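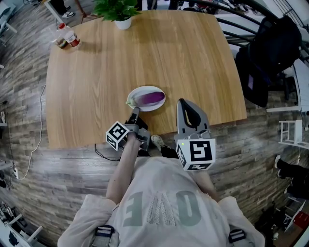
Buy the grippers first, says Vilgot Dahlgren, and let the robot arm wait its turn!

Dahlgren plans equipment for Brornik, a small automation shop in Flornolholm, and he lights up when the talk gets to budgets. His first order was a pair of hand-held grippers, a table and plenty of groceries. Eggplants are a favorite – smooth, oddly shaped and cheap to replace.

"You learn so much for so little," he says. "We set aside $3,000 and kept $1,000 of it for spare finger pads and cables. I'd do that again tomorrow."

The arm is penciled in for April, once the team has logged 3 months of tabletop work. Dahlgren already has the floor space measured.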